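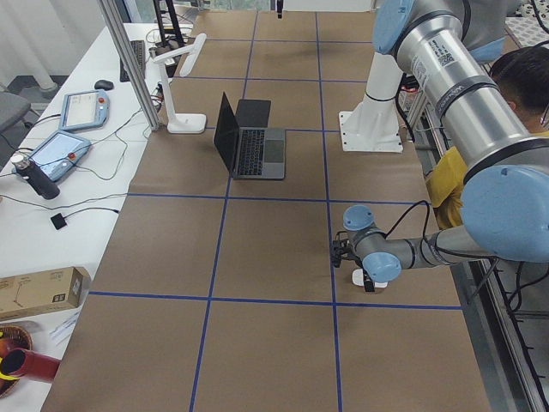
By Raíssa Meireles
Clandmont, November
Last updated: 4.30pm

A table in Clandmont has been covered in brown paper and divided into squares with blue tape, and people have opinions about it.

The table is at Nevent, in the old seed warehouse on Widside, a building that has stood since 1831 and has been used in that time for seeds, carpets, a short-lived indoor bowls club and the storage of other people's pianos. Nevent took the ground floor last winter. The tape went down this month and has since been discussed at greater length than the lease was.

The idea is simple enough to fit on a postcard. Everything that lives on the table gets a place, the places are marked out in blue, and whoever uses the table puts things back where they found them. Anyone who has shared a kitchen will know how this sort of thing usually goes.

At present the residents of the grid include a laptop, open, towards the far side, with a flat black square pad behind it, and a white desk lamp standing to its left. There is also a small white object in the right-hand column, whose name I failed to write down and which three people have since described to me in three different ways. It has a square, at any rate, which puts it ahead of my house keys.

The lamp has been the cause of most of the talk. It has a rectangular base and a long arm, and the base is the only bit of it anyone can agree to confine. One school of thought at Nevent holds that a lamp is where its base is. The other holds that an arm reaching over the next square along is trespassing, and that if a coffee cup leaned like that it would be spoken to. A vote was proposed at the Monday-morning sort of hour when people propose votes, and then the kettle boiled.

The laptop presents a different problem, in that it opens. Closed, it is a modest neighbour. With the lid tilted back it takes up more room, and it currently faces the left side of the table, which those who sit on the right consider pointed.

Brown paper was chosen after a trial of white, which showed every mark and made the whole place feel like a fish supper. The brown shows marks too, but they look as if they were meant. A roll costs £30 and is expected to last until somebody spills something serious. The tape costs less and comes off more easily, a quality some people discovered early on while leaning on it with their sleeves.

Getting the lines straight took an afternoon. The two long ones were laid first, running away from the near edge, and were declared parallel by the person who had laid them. The crossing lines came next. Somebody fetched a metre rule, somebody else fetched a longer one, and the two were found to disagree by the width of a pencil. Work carried on with the longer one on grounds of seniority. Look along the table from one end and the result is rather handsome, like a field system seen from a hill, if the farmers had all been issued with the same stationery.

Not everybody has been won over. A letter pinned by the front door, unsigned but in very recognisable green ink, asks whether "adults of working age" need to be told where to put a lamp. A reply beneath it, in pencil, asks who had the lamp last week. The correspondence now runs to a second sheet and has picked up a side argument about bicycles in the passage.

I should declare an interest. The name over the ironmonger's next door is Meireles, it is my uncle's shop, and it sold Nevent the tape. He had 70 rolls of blue in the back, left over from a decorating boom that never quite got as far as Clandmont, and he would like it known that 60 of them are still available. He has suggested to several customers that their own tables might benefit. One has since done her sideboard, and reports that her husband now puts the post down in the correct rectangle and still doesn't open it.

There is a case for the grid, and I went in prepared to be rude about it, so it pains me to make it. You can tell a person over the telephone where something is. "Far end, middle column" is a useful thing to be able to say, and it beats the previous system, which was "on the table, near the other stuff". Things put down in a marked space also look as though they have been put down on purpose, and this has a calming effect on visitors. I was calmed by it myself, for a minute or two, until I noticed I had rested my bag across a line and four people were looking at it.

Nobody has yet settled what happens when something arrives that is bigger than a square. The two suggestions so far are to let it have two squares, which is thought to set a precedent, or to put it on the floor. A third suggestion, larger squares, was made by someone who had not been present for the afternoon with the metre rules, and was not taken up.

The paper is due to be changed at the end of the month, when the tape will have to come up and go down again. Both rulers have been kept. My uncle has been told the date and has moved the blue rolls to the front of the shop.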